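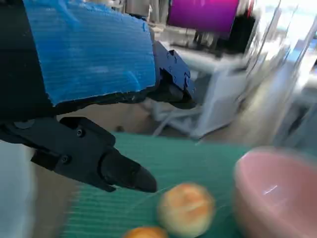
Plastic sheet that has lost its first use is seldom thrown away at once in small workplaces. In the interviews at Sugden, most people said that they keep such sheet for covering and wrapping, and that they do not trim it. A blue corrugated panel of this type appears in Figure 1, with its fine ribs still regular and its lower edge ragged. We call such an edge "unfinished" and we do not take it as a sign of age.

The interviews covered 23 workplaces in Petivside and Flarkdale. Film was kept less often than sheet, as people found it difficult to fold and to store. 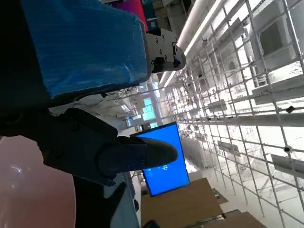
4.2 Reasons for keeping

The most frequent reason was size. Large pieces were kept even when no use was known for them, while small ones went to the bin. Price was mentioned by only 2 workplaces.

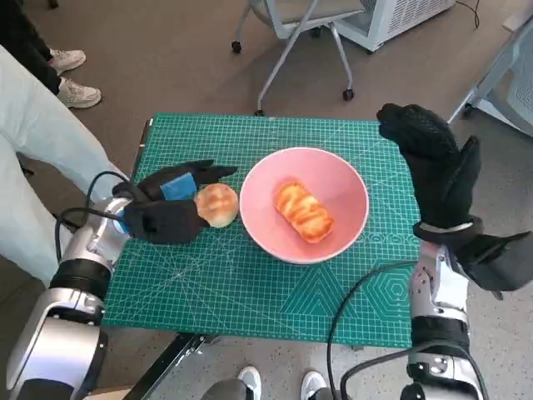 Color had a weaker effect than we expected from the Duvoseck survey. Clear sheet and colored sheet were kept for the same length of time, but the colored one was easier to find again on a crowded shelf, and so it was used sooner. The stock was largest in December, when deliveries are many.

Posted in: Materials & Reuse

Comments

Gemma Bainbridge: Did you ask who decides what is kept? In our shop it is whoever sweeps the floor.

Kartini Nugroho: We asked, but the answers were too mixed to report. They are in the appendix.

pk_18: Is table 3 missing from the download?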